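We use cookies to remember your settings. Accept | Manage

Wusamance Workshop Tips

Clearing small parts off a bench

Svetozár Šimko's group at Zoltthorpe has been testing how two-armed robots learn to tidy toy blocks. Their method compares two sets of demonstrations: one where the pieces start anywhere, and one where they start close together. After 1,367 demonstrations, the arms trained on close-together starts dropped fewer pieces — 59 in 644 trials. Some of it carries over to a home bench.

Push small parts into one group before you pick any up. Leave a finger's width between them if you can.

Take the outside piece first and work inwards.

Come straight down on a small block. Reaching in from the side knocks its neighbour.

Keep one hand back until the other is clear. The group's arms bumped most often when both went for the same patch.

Brush off grit before you start, and press down any tape that has begun to lift.
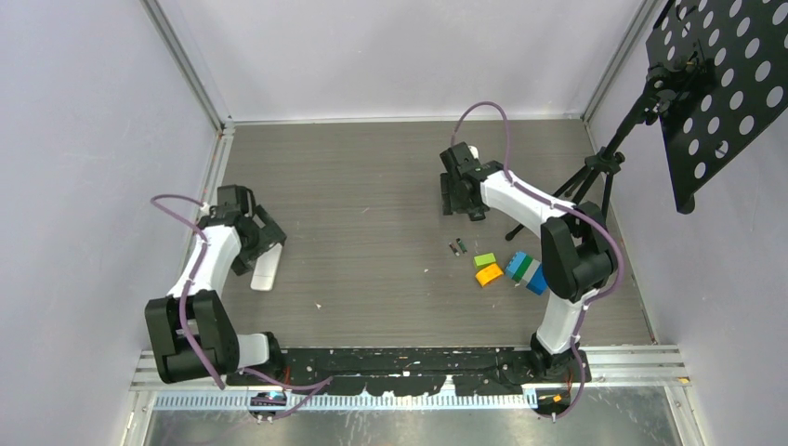

Issue 59

Group the blocks first, then lift them one at a time.

Related tips
Sorting screws by length
Labelling drawers the Vurulby way
Looking after a Kolář vice

Contact us | © Wusamance, March 2024 | Back to top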